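Cold Brewed Tea at Home: Does Steeping Time Matter?
Food Science Project, Travbridge College

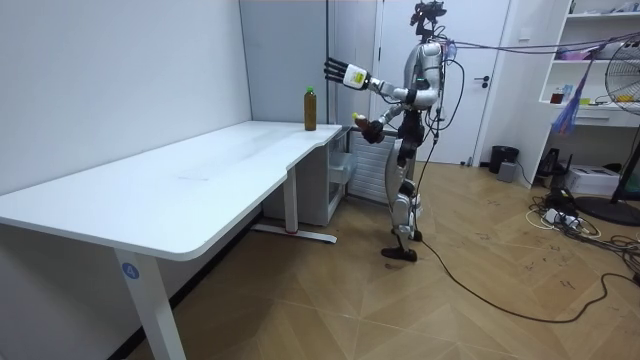 Our group wanted to know how long black tea has to sit in cold water before people stop tasting a difference. Most recipes say overnight, but few say why. We used Grako loose leaf tea and tap water, and kept every batch in the refrigerator. Color was the first thing we looked at. We stood a bottle on a white desk to judge it, and a dark amber-brown like the one in the bottle with the green cap was our mark for "strong."

Method
We made 4 batches with the same amount of leaf and steeped them for 3, 7, 12 and 24 hours. Each batch was strained through a Drondel paper filter. Tasters in the Farquharson building got 100 ml of each and scored it for strength and bitterness.

Results
The three-hour tea was called weak by nearly everyone. Scores for strength rose a lot by seven hours and very little after that. Bitterness was low in all batches, though the 24-hour tea scored highest.

Problems
The refrigerator was opened often in April, so the temperature was not steady. We would use a thermometer next time and try green tea as well.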